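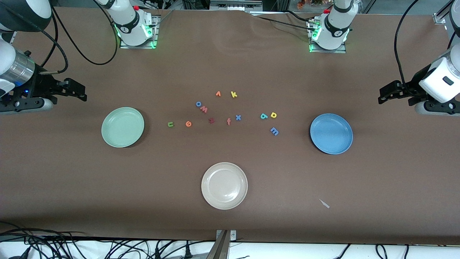

Gwawr Dafis wrote to us in March that her pupils finally stopped burning the onions, and she asked if the same hob can be ordered for the second kitchen room. Yes, it can, and the answer to her other questions is on this page too.

Reading time: 2 minutes

Foltano Classroom Hob, single zone

The Foltano is a portable induction hob for food technology rooms. It has 6 power levels, from a very gentle heat for melting chocolate up to a strong one for boiling pasta water. The buttons are large and the signs on them are printed, so a class can follow the same recipe step without asking which level is meant.

In the school setting the power stops at 900 watts. The teacher can lock this setting with a key – the key is delivered in the box, with one spare. When the pan is taken away, the heating stops by itself. The glass stays hot for some time after this, and a red light shows until it is safe to touch.

Pans must have a flat magnetic base. If you are not sure about your old pans, hold a fridge magnet to the bottom. The Kamata pan set fits well on the zone and can be ordered together with the hob.

Order number: 418
Cable: fixed, with grounded plug
Cleaning: damp cloth and a little dish soap, no steel wool
Guarantee: two years, also for school use

Gwawr asked also about storage. The hobs can stand upright in the Prengate rack, which holds eight pieces and has wheels. Please wait until the red light is off before you put them in.

Spare keys and feet are sent from our Fledside store. Write the order number in your message, and tell us if your room has older sockets.

Last updated: December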